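Home | Forums | Land & Fire | Rules | Search

Print this thread | E-mail this thread

Land & Fire > Thinning, mowing or goats on the Selter side?

ridgeline_pat
The county wants comments on the fuel break above Plillmont before the end of December. The plan is a strip 300 feet wide along the Selter road, hand thinned the first year and then mowed. I have 5 acres that touch it. I'm not against it, but I've read the plan twice and can't find who pays for the mowing after year three. Does anyone know?

oakandash
Page 14, the maintenance table. It says "adjacent owners or cooperating agencies." So it could be you.

ridgeline_pat
Thanks. I read that as the agencies. I'll ask.

slopecrew2
I worked on the Becerra break when it was cut. The cutting is the easy part. We did 591 acres there over two winters and it looked great. Go up now and the brush is chest high in the draws, with cheatgrass everywhere we opened the canopy. If there is no money for upkeep I would rather they left it alone and spent it on clearing around houses.

mulewater
Disagree. Crews used the Becerra break as a line two summers ago, brush and all. It gave them a place to start from. A break that is half grown in still beats a solid stand on a slope that steep.

slopecrew2
They used the road. The break was next to the road.

mulewater
They burned out from the break. I was on the water tender and watched them do it.
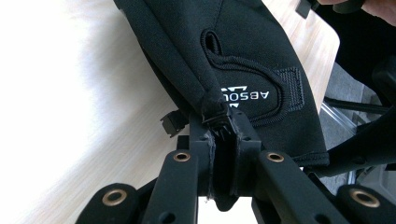 Page last changed: December, 4:40 p.m.

tannerhollow
Has anyone priced goats? The Rastik grazing outfit did my neighbor's hillside in spring and the bill was $2,201 with the fencing included. That was for a small piece, but they went places a mower can't.

oakandash
Goats are fine for brush under five feet. They won't touch the ladder fuels above that, and they will strip the bark off young oaks if they stay too long. You still need a saw crew first.

tannerhollow
Sure, the plan has a saw crew first. I mean instead of the mowing.

oakandash
Then yes, it could work. Put it in your comment and attach the bill if your neighbor doesn't mind. The county asked for cost figures and so far has only its own.

ridgeline_pat
Update – I called the county. The person I spoke with said owners would be "encouraged" to maintain their part but there is no requirement written yet. I asked if there would be one later and she said the board hasn't decided. I'm going to ask for it in writing.

slopecrew2
Good. Ask what happens when a lot sells, too. On Becerra half the owners who signed on had moved away by the second mowing, and the new ones had never heard of it.

mulewater
That part I agree with. It should go with the deed or it won't last.

ridgeline_pat
I don't want it on my deed. I'll mow my own strip, but I'm not signing that.

Print this thread | E-mail this thread

Previous thread | Next thread | Back to Land & Fire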